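Search this site Enter keywords Go

Chapter 9
Household and Shop-Floor Chores: The State of Machine Competence

Costel Milošević and Loukia Kyriakidis
23 May 2025

9.1 What counts as doing a chore

The earlier chapters treated manipulation as a set of separate problems: finding an object, planning a reach, closing a gripper, and holding on. A chore combines these problems and adds a condition that none of them contains. The room has to be acceptable to the person who lives or works in it when the machine stops. A cushion that has been grasped, lifted and released has passed a manipulation test. If it was released face down on the carpet, the chore has not been done.

We use the word chore in a narrow sense in this chapter. A chore is a task that an untrained adult can carry out from a one-line instruction, in a place that was not arranged for the purpose, without asking more than one question. Straightening a sofa is a chore. So is clearing offcuts from a workbench or returning hand tools to a rack. Welding a seam is skilled work and falls outside the definition, although machines have done it in factories for decades.

The contrast with welding is useful. Industrial automation succeeded by fixing the position of the part, the lighting, the sequence and the permitted error before the machine was switched on. The cost of that preparation was spread over a long production run. A living room offers no production run. The same sofa will be straightened many times, but the starting condition differs on each occasion, and the owner will not bolt the furniture to the floor.

9.2 Three measures that are often confused

Reports on household machines tend to give one number and call it success. At least three different numbers may be meant, and the reader should find out which one is on the page before comparing it with any other.

Step success is the share of individual actions that end as planned. Task success is the share of complete chores that end in an acceptable state. Unattended success is the share of complete chores that end in an acceptable state with no person stepping in, speaking to the machine, or moving an obstacle out of its way.

The three numbers fall in that order, and the drop from the first to the last is usually large. Suppose that a chore has nine steps, that each step succeeds 95 times in 100, and that failures are independent and cannot be repaired. The whole chore then succeeds 63 times in 100. Failures in real rooms are seldom independent. A badly placed grasp at step two makes step three harder, and the simple calculation may be generous. Recovery works in the other direction: a machine that notices a failed grasp and tries again can do better than the product of its step rates suggests.
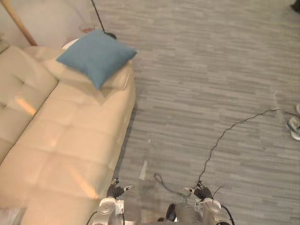 Recovery deserves more attention than it usually receives. People fail at small actions constantly when they tidy a room. They miss the corner of a blanket, knock a book, or put a cushion down crooked, and they correct the error without counting it as one. A machine that cannot detect its own error has to get every step right the first time. A machine that detects errors but corrects them slowly may finish the chore, though at a speed no household would accept.

Table-top trials do not measure this well. On a table the dropped object generally stays within reach and in view. In a furnished room it may roll under a sofa or come to rest against a cable, and the machine must then decide whether to retrieve it, continue without it, or stop.

9.3 A worked case: the Flurneo trials

The Flurneo trials ran for one winter, beginning in November, and compared two control programs on the same two-armed machine. The first, Wisari, followed a written sequence of actions for each chore. The second, Mudaliar, was trained on recordings of people guiding the arms by hand. Both were given 143 attempts at living-room tidying, spread evenly over the same rooms and the same instructions.

Mudaliar reached an acceptable final state in 104 attempts. Of those, 40 were completed with no help of any kind. Its task success was therefore 73 percent and its unattended success 28 percent. Both figures are correct, and a summary that gave only the first would mislead a reader who wanted to know whether the machine could be left alone in the house.

Wisari did worse on both measures but failed in a more orderly way. When an object was missing from its expected place, the program stopped and reported the step at which it had stopped. Mudaliar more often carried on, and in several attempts it closed the gripper on nothing, moved the empty gripper to the target, and opened it again. An operator could clear a Wisari stoppage quickly. A Mudaliar failure had to be found first - sometimes by looking behind the furniture.

The trial report scored the final state by asking a second person, who had not watched the attempt, whether the room was tidy. This is a rough instrument. Two judges given the same room disagreed most often about soft objects, such as throws and cushions, and least often about hard objects with an obvious home, such as cups. Students who design their own trials should settle the scoring rule before the first attempt and keep it unchanged.

9.4 The shop floor is only partly easier

It is commonly assumed that a workshop is an easier place than a home. In some respects it is. Floors are level, storage is labeled, and staff can be told to keep a lane clear. The Gerninico workshop study, which is taken up again in Section 9.7, found that returning tools to a marked rack was within reach of a fairly simple program, provided the tools had been left on the bench and did not overlap.

Sweeping up and sorting scrap gave much poorer results. Scrap has no standard shape, it tangles, and its value depends on the material, which a camera may not be able to determine. The worker who normally did the sorting used weight and sound as well as sight. The machine had no useful substitute for either.

Homes and workshops share one difficulty in full, and it concerns people. A person crossing the work area changes the task as well as the safety conditions. The machine must slow down or wait, and when it resumes, objects may have moved. Programs that store a plan at the start and carry it out to the end perform poorly under these conditions. Programs that look again before each step perform better and take longer.

9.5 Terms used in the rest of the chapter

Acceptable state: the condition of the room that the scoring rule counts as finished.

Intervention: any act by a person that changes the machine, the objects or the instruction after the attempt has begun. Spoken prompts are included.

Reset: the return of the room to a starting condition between attempts. Reset time is excluded from task time but should be reported, as it often exceeds it.

Soft object: an object whose shape changes under its own weight or under grasp.

Section 9.6 begins with soft objects, because they account for the largest share of failures in the living-room data, and sets out the grasp models needed to follow the rest of the argument. Readers who have not covered contact friction should review Chapter 4 first.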